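My morning at the Drallomness open day (and what it costs to go there)

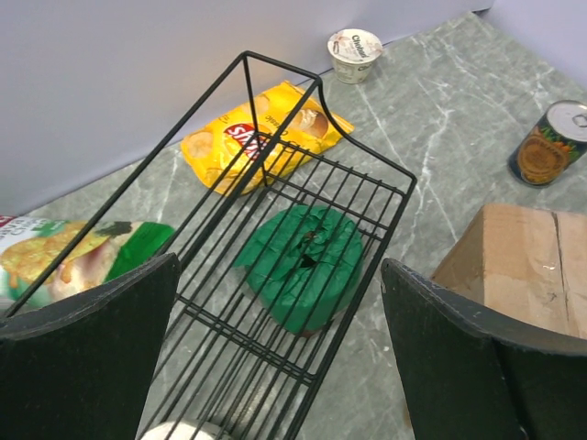
A wire basket on the counter, with something round in green tissue paper inside.

I left the house at 6 a.m. with a thermos and a list of questions as long as my arm, because my youngest starts college next fall and we are at the stage where every conversation in our kitchen ends up being about money. Drallomness College was first on the list. It's a small place, two hours up the highway from us, and it had been sending us glossy mail since last October. My kid had a swim meet and couldn't come, so it was just me, wandering around a campus full of teenagers and feeling about ninety.

Parking was free, which put me in a good mood right away! They sent us all into the Mathias Building for check-in, and I got a lanyard, a map and a tote bag with the schedule in it. The welcome talk was supposed to start at 9 but there was a long line for coffee and they very sensibly waited for it.

The talk itself was better than I expected. There was a little bit of the usual stuff about community and finding your path, and then they put the tuition numbers up on the screen, big enough to read from the back row where I was. Tuition is going up by $382 a semester for new students. Current students keep the rate they came in on. You could hear people getting their phones out to take a picture of the slide, me included.

What I wanted to know (and what the dad in front of me wanted to know, judging by how fast his hand went up) was whether the new kids get to keep their rate too, or whether it climbs again the year after. The answer was that the rate is locked for four semesters and then "subject to review." He asked what that meant. They said it meant it would be reviewed. There was some laughing, and then there was a pretty serious discussion for the next ten minutes, and I thought the woman from the finance office held up well. She said state money per student has been shrinking for years and that they had cut travel and left jobs open before they touched tuition. I believe her, I think. I'd still like to see it written down.

After that we split into groups. Mine had 21 people in it and a sophomore tour guide who walked backward the whole way, up steps and everything, without looking once. We saw the library (smaller than it looks in the brochure, very warm, good chairs), a chemistry lab, and two dorm rooms in the older residence hall. The rooms are tiny. I have closets that would give them a run for their money. But the windows open, and the bathrooms were cleaner than the ones in my own house that day.

On the lawn outside the student center a group of students had a table with a petition against the increase. It had 300 signatures by lunchtime, according to the sheet taped to the front. The college hadn't chased them off or stuck them behind a hedge, and our guide stopped and let us talk to them for as long as we liked. They were polite and really well prepared. Their main point was that the campus fee went up as well, separately, and that it doesn't show on the tuition slide. I went back and asked at the finance table and yes, that's right, the fee is listed on another page. So if you're comparing colleges, ask for the total bill and don't stop at tuition!

Lunch was in the dining hall, with vouchers. I had the chili. It was fine. I sat with a couple who had been to Pravero the week before, and they said the sticker price there is much higher but the aid offer came back generous, so now they have no idea what to think. I don't either. We swapped notes on forms for half an hour and I came away with a page of things to look up.

The financial aid session in the afternoon was the one I'd drive back for. They use a system called Grumora for the applications, and they took us through it on a laptop, one screen at a time, with someone's made-up family on it. The priority deadline is earlier than I had in my head, and work-study has its own form, which I would have missed completely. My only gripe is that they gave this session the smallest room in the building, and people were standing along the wall and out into the hallway.

I was back on the road by 3. My kid wanted to know about the pool and I had to admit I never found it. We're going again together in the spring, and I've already emailed them to ask what "subject to review" means.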